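The Pantry Tub Page

Home -- Kitchen -- Galleries -- Pantry Tubs

Posted 12 Apr 2021

Welcome to the tub page! If you've come over from the spice drawer gallery you already know how I feel about a good lid. This one is all about food storage containers, the everyday plastic sort with clips, and what we've learned from living with a cupboard full of them here at Clonimgate. I started out thinking I'd write a few lines and ended up pulling the whole pantry apart over a long weekend (no regrets, it was a great weekend).

The cupboard got its first proper sort last June, when the old ice cream tubs finally went to the shed to hold screws and seed packets. What stayed in the kitchen had to stack, close properly and let me see what was inside without prying it open. That last point matters more than I ever expected. I used to own three open bags of brown sugar at any given time because they were all hiding behind something!

My favourites are the cloudy, see-through ones with a clip on each side. You get just enough of a view to tell the rolled oats from the rice, and they don't look scruffy after a few years of use the way crystal clear plastic can. I love the sound of the clips going down too. Snap, snap, snap, snap, and the crackers are safe until Friday night cheese -- or they would be if anyone in this house could wait that long.
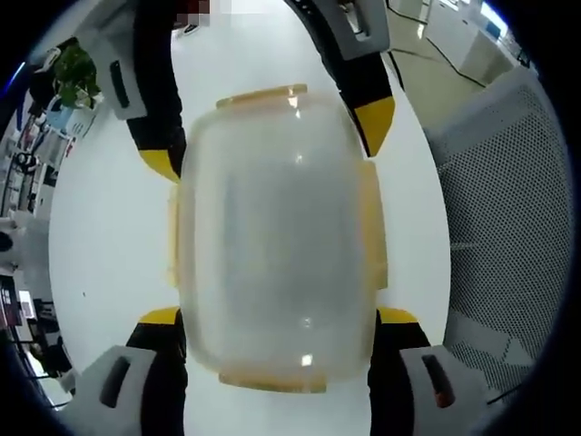 Colour is the other thing I'm keen on. A warm yellow or orange clip cheers up a shelf no end, and it makes sorting a breeze when you're matching lids to bases after the washing up. Our cupboard runs by colour now: warm clips for baking, green for snacks, blue for anything headed to the freezer. It took 2 goes to get the household on board, and the second go involved labels.

A few notes for anyone about to tackle their own shelf:

Rounded corners are so much easier to wash than square ones. Flour loves a square corner and will sit in there like cement if you let it. A soft bottle brush does the job beautifully.

Dry the clips as well as the lid. Water likes to hide in the hinge, and then you put the tub away and find a little puddle on the shelf paper next morning. I stand mine on their ends on a tea towel overnight.

Tomato sauce will stain cloudy plastic, full stop. I've had decent luck leaving a stained tub on the windowsill in the sun for a day or so, but I mostly keep bolognese in glass these days and save myself the bother.

Measure the shelf before you buy anything. Ours is the old Lorente unit that came with the house, and it's shallower than it looks! I had 12 gorgeous tall tubs lined up in my head that would never have fitted with the door shut.

Nest the empties and keep the lids upright beside them. I use the Truditz dish rack that was too small for our dinner plates, and it's perfect for lids, like a tiny filing cabinet.

Coming up next is the fridge gallery, with the veggie drawers, the door shelves and the great jam census. After that I'd love to do picnic gear, including the old Plarneo hamper, which has been to every beach we've ever visited and still has sand in it.

If you've got a clever way of keeping lids and bases together, do write in and tell me! The best ones will go up on the readers' shelf page.

Next gallery: The Fridge
Back to all kitchen galleries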